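7/12/23

Home late again. Missed the early bus out of Workarura and had to stand at the stop with my lunch bag and my wet jacket until the next one came. Leftover soup for tea.

Second week at the practice tables. They have moved four of us off the packing line for it and the rest are still out the back doing the orders by hand, same as ever. The plan, as Prasanna Karunaratne explained it again at the start of shift, is that the new Fatard arms go in after the summer shutdown and take over the small boxes. Before then they need people to do the job over and over with the hand grippers so the arms have something to learn from. So I am packing, but with claws.

It is slower than you would think. With my own hands I can fill a small box without looking at it. With the gripper I have to line up, squeeze, check, lift. My thumb is sore at the base and I've asked for tape.

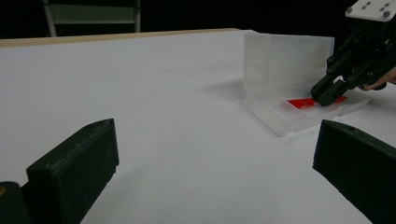
The red piece in the frosted box, with the lid up. Two grippers at the table.

The red ones are the worst because they are thin and sit flat on the bottom of the tray. Come in too steep and the tips slide off. I found it goes better if I press down first and then close. Simão Mota does it the other way, from the side, and we argued over it at smoko. Prasanna said to both keep doing it our own way.

The count on the sheet for our group was 3612 when I signed off. I did 80 of those after lunch. On the line I would have been spoken to for a number like that, but no one is chasing us for speed here, and that part I do like. You can stop and have a drink of water without putting your hand up.

What I don't like is not knowing. I asked straight out what happens to the small box crew when the arms are running. Prasanna said two people will be trained to look after them, clear jams, swap the fingers and so on, and the others will be offered returns or the loading dock. Offered was the word. The dock starts at 4 and I can't do that with the school run. Simão wants one of the two jobs and has told them so. I haven't put my name down yet. There is a form on the board next to the Vasylenko roster and I read it twice and left it.

Hiva rang after tea and I told her all this. She thinks I should put in for it and see, and that I've taught the thing to pack so I may as well be the one who fixes it. I said I would think about it. My thumb is still going.

Need to take the blue pen back to the office. Bread, milk, tape. Ask about leave for August.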